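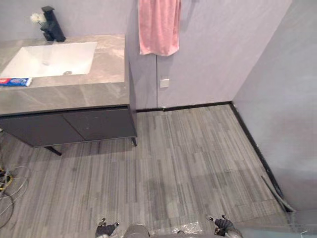
Section 4. Setting Up the Under-Sink Filter Unit

4.1 Before You Begin

The Prituleo under-sink unit is designed for a single cold-water line serving one bathroom or kitchen faucet. It must not be connected to a hot-water line, a mixed line, or a line that feeds a dishwasher or toilet. If the home has a whole-house softener, install the unit downstream of the softener.

Read this section through once before shutting off the water. Check that the carton contains the following:

Filter head with mounting bracket
Filter cartridge, sealed in its wrapper
Two braided connecting hoses, marked IN and OUT
Four bracket screws
Cartridge wrench
Date label

If any part is missing or damaged, do not begin the installation. Contact the Sterkport service desk and quote the carton number printed beside the bar code. Parts from the earlier Faulkner series look similar but have a different thread and will not seal against this filter head.

You will also need an adjustable wrench, a screwdriver, a pencil, a towel, and a bucket that fits inside the cabinet.

NOTE: Leave the cartridge in its wrapper until step 10 of Section 4.3. Handling the open end may introduce dirt into the filtered side.

4.2 Choosing the Mounting Position

The filter head may be fixed to the side wall or the back wall of the cabinet. The side wall is preferred in most homes, as the cartridge can then be reached without moving the drain pipe or stored items. In cabinets with drawers, check that each drawer closes fully with the bracket held in place.

Leave a clear space of at least 10 inches below the filter head. The cartridge is removed downward and cannot be changed if the space is smaller.

The connecting hoses must reach both the shutoff valve and the faucet supply tube in a gentle curve. Do not stretch, twist, or sharply bend a hose. Longer hoses are available under the Cedach accessory line and may be substituted for either hose supplied.

CAUTION: Do not mount the unit in an unheated space. Water left in the cartridge can freeze and split the housing. Damage from freezing is not covered by the warranty.

4.3 Installing the Filter Head

1. Close the cold-water shutoff valve under the sink by turning it clockwise until it stops.

2. Open the cold side of the faucet and let the line drain. If water continues to run after one minute, the shutoff valve is not closing properly. Close the main valve for the building and have the shutoff valve replaced before going further.

3. Place the bucket beneath the shutoff valve and spread the towel over the cabinet floor.

4. Loosen the nut that joins the faucet supply tube to the shutoff valve. Hold the body of the valve steady with one hand while turning the nut.

5. Hold the bracket at the chosen position and mark the four screw holes in pencil. Confirm that the arrow on the filter head points from the valve toward the faucet.

6. Fix the bracket with the screws supplied. If the cabinet wall is too thin to hold the screws securely, attach a backing board first.

7. Connect the hose marked IN between the shutoff valve and the inlet of the filter head.

8. Connect the hose marked OUT between the outlet of the filter head and the faucet supply tube.

9. Tighten all four connections by hand, then give each one a further quarter turn with the wrench.

10. Remove the wrapper from the cartridge. Wet the rubber ring with clean water, push the cartridge up into the head, and turn it to the right until the two marks line up.

CAUTION: Do not use sealing tape or pipe compound on the hose connections. The hoses seal by means of a washer inside the nut, and tape may prevent the washer from seating.

4.4 First Flush and Leak Check

1. Remove the small screen from the faucet spout, if one is fitted. Fine carbon dust released during the first flush may otherwise block it.

2. Open the shutoff valve slowly, with the faucet open on the cold side. The water may sputter as air leaves the line.

3. Let the water run for 10 minutes. Gray or cloudy water is normal at this stage — it should clear well before the end of the flush.

4. Close the faucet and dry every connection with the towel. Wait a few minutes, then press a dry paper tissue against each one.

5. If the tissue picks up moisture, tighten that connection slightly and repeat the check. If the leak continues, close the shutoff valve, take the connection apart, and inspect the washer.

6. Refit the screen to the spout.

7. Write the month of installation on the date label and attach it to the filter head.

Inspect the cabinet again the following morning. A very slow leak may not show during the first check.

4.5 Cartridge Life

The cartridge is rated for 4000 gallons. A household with light use should still replace it after 12 months, even if the rated volume has not been reached. Replace it sooner if the flow drops noticeably or if an unusual taste returns.

Replacement cartridges are listed under order number 161 in the parts catalog. The procedure for changing a cartridge is given in Section 5.

This section was reviewed in April by Da-eun Kang, Technical Publications.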